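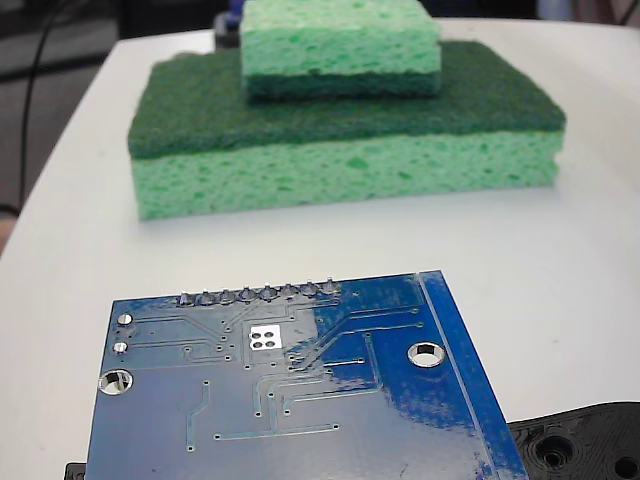 Features > Robotics > Safety and Faults

The Gripper That Closed on Its Own

A sponge is a forgiving thing to practice on. At Ovard, where the Gineck arm is being taught to sort and stack household goods, the kitchen sponge was chosen for the long trials for that reason. It weighs little, it can be squeezed well past the correct force without damage, and its two faces, scouring pad and cellulose, give the vision software a clear way to tell which side is up. The task is to put a small sponge on a large one and let go.

In September, during a run of 600 cycles, the gripper closed when it had not been told to. The arm was parked. Manouchehr Kiani had reached in to reset the sponges, and the fingers shut on the side of his thumb with a force later put at 20 newtons. He pulled free and pressed the stop button. The injury was a red mark.

Twenty newtons is the limit set in the gripper's firmware, and the limit held. What concerned the team was the motion. The arm's software log showed no close command. The joint brakes were on, as they should be in the parked state, but they have no effect on the fingers, which run from a separate driver board carried at the wrist on a 3D-printed bracket.

"The arm was safe and the hand was not," says Tincuța Bratu, who led the investigation. "We had one word, parked, covering two machines."

Her first suspect was the command link. The Aquino controller sends the finger position to the board every 16 milliseconds, and a corrupted message could in principle be read as a valid target. Two nights of recording found no such message. The second suspect was electrical noise from the arm's motors, which was ruled out when the fault returned with the motors unpowered.

It returned only when someone moved the cable.

The board takes its power and signals through a single row of eight header pins, soldered by hand. The joints looked sound to the eye, bright and properly shaped. Under a microscope, one of them had a hairline crack running most of the way around the pin. The pin carried the signal ground. When the cable was pulled to one side the crack opened, the ground reference drifted, and the position input on the board rose. The firmware took the raised voltage as a request to close.

The crack itself was ordinary fatigue. The original cable had been replaced in the spring with a Flusex type that has a stiffer jacket, and the clamp that should have held it to the bracket was left off because it no longer fit. Each wrist rotation then bent the cable at the header. Bratu's team checked the 11 other boards in service and found early cracking on two, both with the stiffer cable.

The repair was simple. The joints were reworked, the bracket was reprinted with a wider clamp, and the cable now has a slack loop before it reaches the pins.

The firmware took longer. A position signal outside its normal range, or one that changes faster than the controller can ask for, now cuts power to the fingers. The parked state also opens a relay in the finger supply, so a hand in the workspace no longer depends on the board reading its input correctly. Cutting the supply has a cost — the fingers go slack and drop whatever they hold. With sponges this does not matter. Glass is on the list for the next series, and Kiani is testing a spring that would hold a light grip with the power off. A spring strong enough to hold a tumbler will also hold a thumb, and he has not settled on a rate.

Contact the editors | Copyright, all rights reserved | Back to top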